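Grendlow Gallery Texts – README

Print this page | E-mail this page
By Matei, October

This folder holds 57 short texts on art glass, stage comedy and museum shows, written for the Grendlow arts pages. Most are exhibition reviews. 4 are essays on humor in painting, and 2 are interviews that ran in Stunden before the site was redesigned.

Files are plain text in UTF-8, one article per file. The first line is the title, the second is the section name, and the body starts after a blank line. Footnotes were moved to the end of each file – the numbering is the original one. 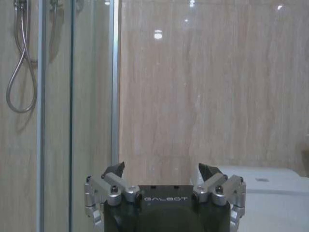
## Known problems

- Accents are missing in most of the Brunach reviews. They were typed on an older system and have not been corrected.
- Titles of works appear in quotes in some files and in capitals in others.
- Opening hours and ticket prices are out of date. Leave them as they are.
- The two interviews have no section name, so line two is blank.

## Use

The texts may be quoted up to 60 words with the title given. For longer passages, write to the Grendlow desk first. Translations need separate permission – this includes the essays.
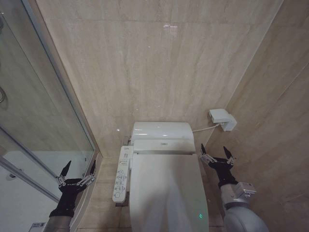
Toilet with side control panel, beige tile wall behind.

## Changes

October: removed duplicate reviews, fixed line breaks in the essays, added this file.

E-mail this page | Print this page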